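The Second Gripper

1. The quotation

The quotation from Basitz came before lunch, and Arlo Kapoor read it standing up. He always read quotations standing up, as if he might have to run from them.

"3,138," he said. "For one gripper."

"With the cable," said Everett Escobedo.

"Is the cable made of something special?"

"It is a cable."

They had a small company, Pedar, which was the two of them and a rented flat on the second floor. One day, they believed, Pedar would sell a helper arm for people who could not easily bend or lift. For the moment it had one arm, one gripper, many plates and a budget sheet that Everett kept with great seriousness. The sheet had a line for equipment, and in this line 900 was left until October.

Everett was the one who wanted the second gripper. If the first one broke, he said, they would lose a month. Arlo agreed that this was true. He also said that if they paid for the second one they would lose the flat, and then it would not matter how many grippers they owned.

"Semeniuk has used ones," said Arlo.

"Semeniuk has broken ones."

"He has used ones which he repairs."

Everett wrote the word "Semeniuk" on the sheet in pencil, and next to it a question mark. He did not like to write it in ink.

2. What the old man asked

Semeniuk did not send quotations. He telephoned, and he asked questions for such a long time that Arlo made tea with the phone held against his shoulder.

How heavy was the heaviest thing they lifted? A plate, said Arlo. What kind of plate? Arlo looked into the cupboard and said pink. Semeniuk was silent, and then he asked if a pink plate was heavier than a white one where they lived.

He wanted to know how many times in a day the fingers closed. Everett, who was listening, held up his notebook. On a good day it was 100 times, on a bad day 80. Semeniuk wanted also to know who had cleaned the gripper and with what. To this they gave an answer that was not completely honest.

"You do not need a second gripper," Semeniuk said at last. "You need second fingers. It is always the fingers that go. The body will live longer than me."

"And the price?" asked Arlo.

"I must first see how you hold the plate. If you hold it badly, I will sell you nothing, because you will come back and shout. Send me one picture. Not a beautiful one."

Everett took the phone then. He explained politely that Pedar had a purchasing procedure, with three offers and a comparison table. Semeniuk listened to the whole procedure. Then he repeated that he wanted one picture, and he wished them a good afternoon.

"There is no line in the table for this," said Everett.

"Make a line," said Arlo.

They spent the evening with the rack and the plates on the floor. Arlo walked up and down in his striped socks, as he did when money was discussed, and Everett told him twice to keep his feet away from the work. Neither of them spoke about October. Near ten o'clock Everett sat down at the computer, wrote a message of four lines, deleted three of them, and attached the picture.

"Dear Mr Semeniuk," it said. "We hold it by the rim."
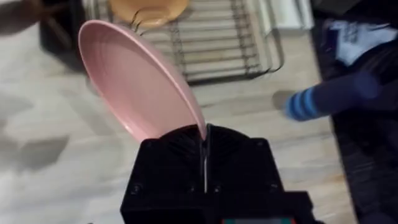 3. The answer

It came the next morning, before Everett had opened the budget sheet.

"The rim is good," Semeniuk wrote. "Two pairs of fingers, 80 for both, and I pay the post. Do not wash them with what you used before. Who is the person with the socks?"

Arlo read it sitting down. Everett took the pencil and rubbed out the question mark, blew the small grey crumbs from the paper, and looked for a long time at the line for equipment.

"That leaves us enough for a new shelf," he said.

"Do we need a shelf?"

"I would have to get three offers."

Arlo put the water on for tea. When he came back with the cups, the table already had a new line, and Everett was writing the name in ink.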